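Speaker notes – "The Shelf of Good Intentions"
Plarketstead Library Friends, evening talk, 5/8/25

Opening (slowly, they will still be finding chairs)
Thank Ursina Schwaiger for the invitation and for the microphone, if it works. If it doesn't, thank her anyway.
Ask for hands: who owns a book they have told other people they've read? Put my own hand up first. Wait. The front row always cracks before the back.
My own total was 32 when I moved to Storadton. I know because the removal man asked whether I'd read them all, and I went quiet.
Say that a stack is where books go when they've lost their place on the shelf but we can't yet face the charity shop.

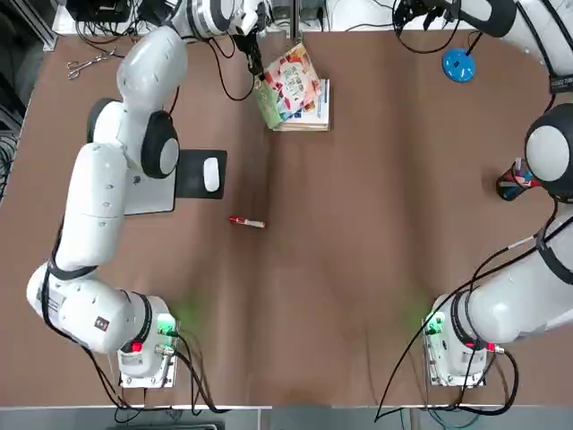 Why we buy them
Buying a book feels very like reading it, only quicker. You get the glow in the shop and the guilt at home.
Read out the Prasertsri passage (yellow slip in the folder). He bought a history of salt in February and was still describing it as "next" two winters later. Pause for the laugh. If there isn't one, move on to the cookbooks, which never fail.
Cookbooks: we own them for the person who has people round. That person has not been seen at my house.
Mention Gidance, the reading app my nephew put on my phone. It sends me a message at 6 every evening asking if I've done my pages. I have now learnt to switch off messages, so it has taught me something.
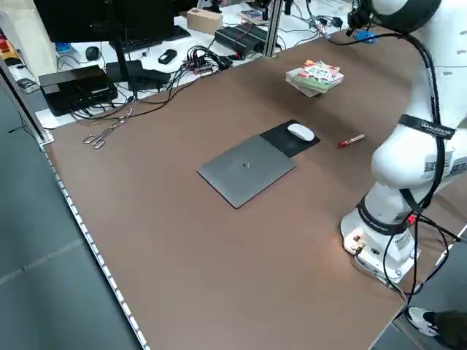 The other trouble is advice. Everyone will tell you to give a book 100 pages before you drop it. Theerawat Kaewmanee, who ran our reading group for years, gave them 10, and he finished more books than the rest of us put together. He also left parties early. I think these things are connected.
(Don't do the party story in full. It ran long last time.)

What I do now
One book by the bed. One in the kitchen, something that can survive soup. The rest can wait, and they're very good at it.
Give one away before buying another – admit that I've kept to this for most of a month.

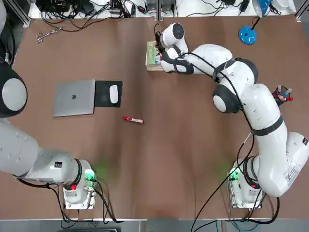

Lending doesn't count as giving away, by the way. A lent book comes back the week you've bought a second copy, usually with somebody's train ticket in it.
Finish with the short poem if there's time, then questions. Someone will ask about e-readers. Say yes, I have one, and it's in a drawer under a book.
Remind them the tea is at the back and the raffle tickets are with Ursina.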